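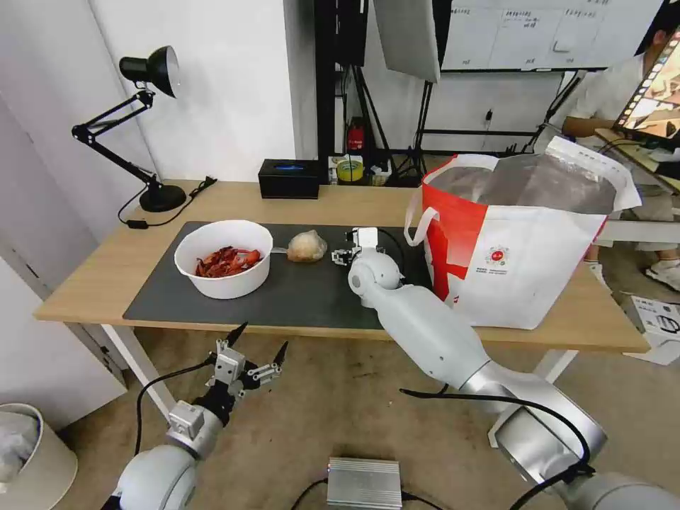 2018年3月18日

早上到得比平时早,楼下的门还锁着,等了一会儿Khurram才带钥匙来。他昨晚把左右两臂的控制程序重新编译过,说夹爪的力反馈延迟降下来了,让我先跑几遍空动作看看。跑完没报错,手腕那根线缆在大角度翻转的时候还是绷得有点紧,记在待改清单里了。

今天继续做装袋任务。任务本身很简单:桌上放着一碗熟的小龙虾和一个用透明塑料袋扎好的小面包,旁边立一只敞口的保温外卖袋,要求机器人把东西放进袋子里。难的地方不在抓,在放。袋口是软的,里面又是一层银色的铝箔,深度相机打上去反光,点云里袋子内壁经常缺一大块,规划器就以为那里是空的,手伸进去蹭到袋沿,袋子跟着歪。上周用Diltach的规划模块时就是这个毛病,换了参数也没好多少。

所以这周改了做法。按Hye-jin So的提议,不再让系统去重建整个袋子,只估计袋口的一圈边,把它当作一条闭合的曲线,每次下放之前重新估一次。曲线上给几个控制点,点的位置由头部相机的彩色图来定,深度只用来校正高度。这样铝箔反不反光关系就不大了。代价是手进去以后看不见里面,只能靠力反馈判断有没有碰到底。

上午先做面包。面包轻,袋子的结朝着碗那一侧,右手从上方下去,有两种抓法:夹面包本体,或者夹塑料袋的结。夹本体的时候两根手指会把面包压扁一点,松手以后塑料膜有时粘在指垫上,带着面包一起往回走。夹结就没有这个问题,可是结太小,识别的误差稍微大一些就夹空。我和Kwame Addo为这个争了一会儿。他认为应该统一夹本体,松手以后加一个小幅度的抖动;我认为抖动动作不好写进通用策略里,换个物体就不对了。最后决定两种都测,各做一组,拿数据说话。

结果记在这里,免得周报的时候又去翻日志。夹本体一组九次,有两次粘住没放下来,其余的都进了袋。夹结也是九次,夹空的有五次,夹住的全部放进去了,一次也没有粘。从数字看是夹本体好,但夹空是可以重试的,面包还在原处;粘住带出来再掉在桌面上,位置就变了,后面全要重新识别。如果允许重试一次,夹结未必输。次数太少,现在下不了结论,要再补。Kwame同意再补,他的条件是抖动那一版也要单独测一组。

中午出去吃的面。回来的时候Ramesh Kanaujia在调补光灯。他的看法是柔光箱的位置太正,碗沿的高光正好落在系统要找的边上。把灯往左挪了一点,又把桌角那盏黑台灯的灯头转向墙,碗沿的检测稳定了不少。灯的位置我用黄胶带在地上做了标记,以后谁动了也能恢复。之前几批数据都没有记录灯位,现在想对照也没有办法,这是我的疏忽。

下午做小龙虾。白碗是圆的,小龙虾堆到快齐碗沿,有些壳和腿就在碗沿下面一点。这对夹碗沿的方法很不利,手指下去容易先碰到虾壳,力反馈一跳,程序就当作已经夹住了,然后抬手,碗不动。Khurram在判断条件里加了一项,要求两根手指的开度在闭合以后落在碗壁厚度的范围内,否则算没夹住,松开换一个角度再来。加上以后误判少了,但每次要多花几秒钟。

整碗端起来放进袋子还不行。单手夹一边,碗是斜的,最上面的虾会滑下来。双手端的话,左手现在装的是多指手,和右手的二指夹爪不一样,两边受力不对称,抬到一半会往右偏。试了两回,第二回掉了两只虾在桌垫上,汤汁倒是没洒多少。擦桌垫用了不少纸。Hye-jin的意见是整碗的任务先放一放,把虾一只一只夹出来当作单独的抓取基准,形状不规则、外壳硬、表面滑,正好补上我们物体集里缺的那一类。我觉得可以,只是一只一只夹进外卖袋里没有什么实际意义,写论文的时候要说清楚这是抓取测试,和装袋任务分开报。

另外一件事是示教数据的分段。之前的做法是把一整段遥操作录像直接喂给模型,一段里有接近、抓取、移动、下放、撤回。模型学到的东西在接近和抓取阶段很好,到下放就开始犹豫,手停在袋口上面来回小幅度移动,有时停到超时。我把训练集翻了一遍,发现操作的人在袋口上面本来就会停,每个人停的时间长短不同,模型把这个停顿也学进去了。

处理的办法想了两个。一个是把停顿剪掉,末端速度低于阈值的帧按比例抽稀。一个是把下放单独标成一段,换一个小模型来管,输入里加上袋口曲线。剪停顿容易,下午已经用脚本跑完了,晚上开始重新训练。第二个办法要重新标注,工作量大,Nusrat Ansari说她那边的标注工具可以直接读我们的格式,缩略图按时间排成一条,点一下就能切段。她下午一直坐在右边那张桌子那里看数据,切了一部分给我看,边界切得比我自己切的准。

她还提了一个问题,我之前没有想到。我们一直把袋子放在桌子的右半边,紧挨着桌垫,袋子还压住桌垫的一点右边缘。模型很可能没有在看袋口,它只是记住了“往右走多远再往下”。要验证也简单,把袋子换到左边,或者往后推一截,看它会不会跟过去。我临下班前用旧模型试了一次,袋子往左移了一掌宽,右手还是去了原来的位置,在袋子外面把面包松开了。只试了一次,说明不了太多,可是和她的猜测一致。新模型训练出来以后第一件事就是做这个测试,袋子的位置要随机,每次都记坐标。

这样一来,上午那两组的成功率也要打折扣看。袋子没有动过,放的那一步等于没有考。抓法之间的比较还是有效的,因为两组条件相同,但“进袋”这个数字不能直接写进结果表。已经在表格里加了备注。

Marwat那边来邮件问进度,他们希望七月能看到一个完整的演示,从取餐到封袋。封袋我们还没有开始做,袋口的提手是软的,要两只手配合,左手的多指手也许在这里能用上。我回信写的是装袋部分可以,封袋不能保证。Ramesh看了觉得回得太硬,又替我改了两句。改过的那一版语气是好一些,意思没变。

Wireo的线缆护套还没有到货。右手腕那根线要是一直这样绕着,随机袋位的测试里它伸到最左边时会拉住。Khurram打算先用扎带重新走一遍线,留出余量,护套到了再换。地上的电源箱也想换个地方,现在正好在两臂中间,每次过去换物体都要绕。线不够长,要买延长的。

傍晚收拾的时候,垃圾桶换了袋子,小龙虾的味道还是散不掉,开了窗。碗洗了,面包没有收,明天还用这个,已经被夹得有些变形,需要再买几个新的,同一种,大小尽量接近。模型训练用的是Sodora那台机器,出门时看了一眼,损失在正常下降。

明天要做的:
先看训练结果,有没有在袋口停住。
袋子随机摆放,写一个生成位置的小脚本,避免人为挑位置。
夹结那组加上允许重试一次,重新测。
Kwame的抖动版本单独一组。
和Nusrat定下放段的起点,是手越过袋沿开始算,还是开始下降就算。我倾向后一种,她倾向前一种。
灯位写进每批数据的说明文件。
买面包。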